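Notice to Patrons of the Naremville Dining Hall

The management of the Naremville Dining Hall wishes to advise patrons that, from December, the tables numbered 14 and 15 will no longer be available for separate booking.

Both tables were purchased under Minute 1025 and have stood side by side by the east wall since the hall was opened. Their marbled tops, veined in salmon and rust, were selected by the late Mr. Hooman Golestani, who also approved the red edging. He declined all offers to have them joined. It was his stated view that a neighbour should be near enough to pass the salt and far enough to refuse it.

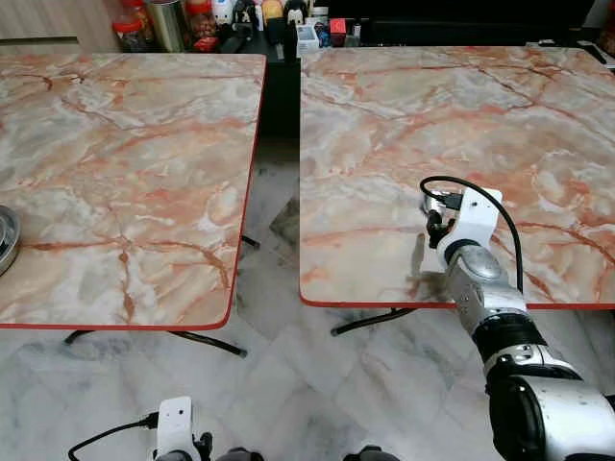
For many years, Miss Latifa Alaoui took her lunch at table 14 and Mrs. Siham Morsy took hers at table 15. The two had not spoken since a disagreement over a recipe for lentils, recorded as Complaint 111 and never withdrawn. Each has on several occasions requested that the gap between the tables be widened. Each request was considered and refused, the floor plan being fixed.

In the last week of the spring term, Mrs. Morsy was absent owing to illness. Miss Alaoui asked the supervisor, Ms. Iman Tawfik, whether a covered bowl might be sent to her at home. Ms. Tawfik replied that the hall did not make deliveries. Miss Alaoui then put on her coat and carried it herself.

A joint application was received the following month, in two colours of ink. It asks that the tables be reserved together, daily, at noon, and that the gap be left as it is.

The application has been approved. Complaint 111 remains on file.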